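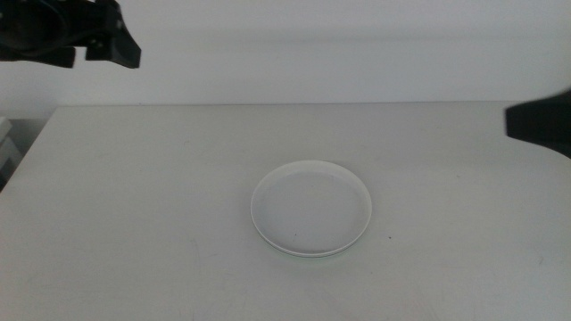
Figure 1. White tabletop.

1. Background
Tarnell takes its water from wells in limestone, and residents often complain of white film on dishes. Film forms when calcium and magnesium salts stay behind after rinse water evaporates. The project compared film left by untreated tap water with film left by the same water after softening. Sampling was done in April at taps in the Stivard and Marti districts.

2. Method
Hardness was measured by titration with EDTA at each tap. Dishes were rinsed by hand at 60 °C, stood in a rack for 2 hours, and graded under a desk lamp on a scale from 0 (no film) to 8 (opaque film). Leopold Haslinger did all of the grading and was not told which water had been used. Softened water came from a Sevix ion exchange cartridge.

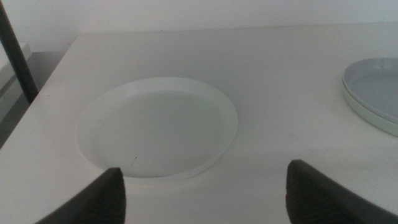

Glazed dishes were harder to grade than glass because film shows poorly on a pale surface. The lamp was therefore set low, so that light struck the glaze at a shallow angle. Grades on glass were repeatable to within one step; grades on glaze differed by up to 2 steps between readings.

3. Results
Untreated water left more film than softened water at both sites. The difference was clear on glass. On glazed dishes it was close to the grading error, and no conclusion is drawn from those readings alone.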